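Visita técnica a la sala de manipulación de Widholm

Notas de la visita del martes al centro de Widholm, organizada por el grupo de trabajo de seguridad en manipuladores móviles. El recorrido empezó a las 9:30 por la zona de textiles, donde los robots de dos brazos trabajan con camisetas y paños entre una mesa y varios muebles de estantes. Me interesaba sobre todo el procedimiento interno de buenas prácticas, que en Widholm llaman Salgate y que va por su revisión 22.

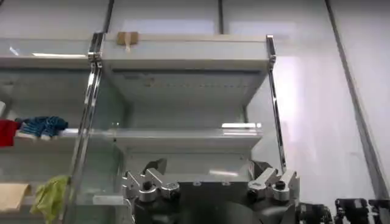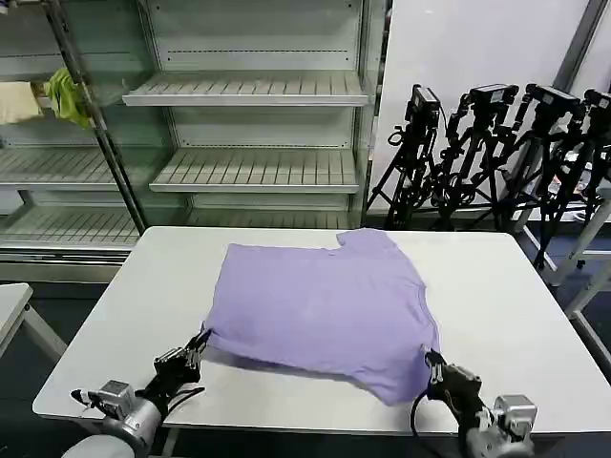
Zona de textiles, Widholm.

Nos atendió Wolfram Diekmann, responsable de seguridad de máquinas. Su punto de partida es la evaluación de riesgos según ISO 12100, aplicada por tarea y no por equipo. Abrir una puerta de vidrio, tomar una prenda y extenderla son, a efectos del documento, tres tareas distintas, cada una con su límite de velocidad y su fuerza máxima de agarre. El registro completo suma 154 fichas. Pude consultar las de textiles, bien redactadas, aunque con una numeración difícil de seguir.

Puntos que anoté del procedimiento:

Antes de cada sesión se comprueba la parada de emergencia desde los 2 mandos, el fijo y el portátil. Si uno falla, no se energizan los brazos.

Las puertas de los muebles se tratan como elementos móviles con riesgo de atrapamiento. Nadie mete la mano en un compartimento con el robot habilitado, aunque esté parado.

Los cables que discurren junto a las pinzas se revisan con el brazo en extensión máxima. Diekmann insistió en este punto - es la no conformidad más repetida en sus auditorías internas.

Los trípodes quedan fuera del volumen de trabajo declarado. Si se desplaza uno, se repite la calibración y se firma de nuevo la hoja.

Toda intervención se anota en Kozan, la base de datos de incidencias, incluso las que no detienen la sesión. En el momento de la visita había 968 entradas, en su mayoría prendas enganchadas o agarres perdidos.

En el turno de preguntas se discutió si ISO 10218 basta para una instalación de este tipo. La respuesta fue prudente: sirve de referencia para los brazos, pero la norma está pensada para entornos industriales y aquí las tareas son domésticas. Widholm la completa con criterios propios de presión y fuerza de contacto. Pregunté por el origen de los valores para la mano y me remitieron a un ensayo del laboratorio Histunard, cuyo informe todavía no es público. Queda pendiente pedirlo.

Echo en falta un criterio escrito para el cambio de tarea. Hoy el operador decide cuándo pasar de una ficha a la siguiente, y entre ambas no se exige verificar el límite de velocidad activo. Diekmann lo reconoció y lo tiene previsto para la próxima revisión. También convendría fijar una caducidad para las hojas de calibración, que ahora valen mientras no se mueva nada.

La segunda parte de la visita, dedicada al taller de mantenimiento, se aplazó a enero. Los asistentes recibirán el índice de Salgate por correo; las fichas solo pueden consultarse en el centro.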